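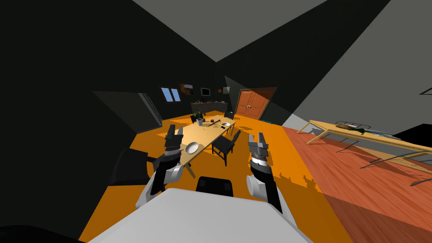

Kanokwan Wongsuwan põe mesas há 9 anos no refeitório da Thammasiri e não se impressiona com demonstrações. Quando a direção anunciou que a Hitance ia treinar em simulação um robô de dois braços para levantar a louça, ela pediu para ver os ensaios.

"Mostraram-me uma sala no computador, com uma mesa comprida, uma tigela, uma maçã. Perguntei onde estavam as pessoas", conta. "Disseram que isso vinha depois."

No refeitório servem-se 185 almoços por dia. A empresa fala em libertar a equipa das tarefas repetitivas, expressão que Kanokwan repete devagar, sem sorrir. "Libertar para quê? Em abril éramos 20. Saíram duas colegas e ninguém entrou para o lugar delas. O robô ainda nem chegou."

Reconhece que os pulsos lhe doem ao fim do turno e que não teria saudades de empilhar pratos. O que a incomoda é o resto: quem limpa quando a máquina deixa cair uma tigela, quem responde por isso, quem fica a vigiá-la. "Já me avisaram que vou ser supervisora. Perguntei se o ordenado também ia ser de supervisora e mudaram de assunto."

O projeto, a que chamaram Drurkudik, continua sem data para sair do simulador. Kanokwan pediu as novas funções por escrito. Ainda está à espera da resposta.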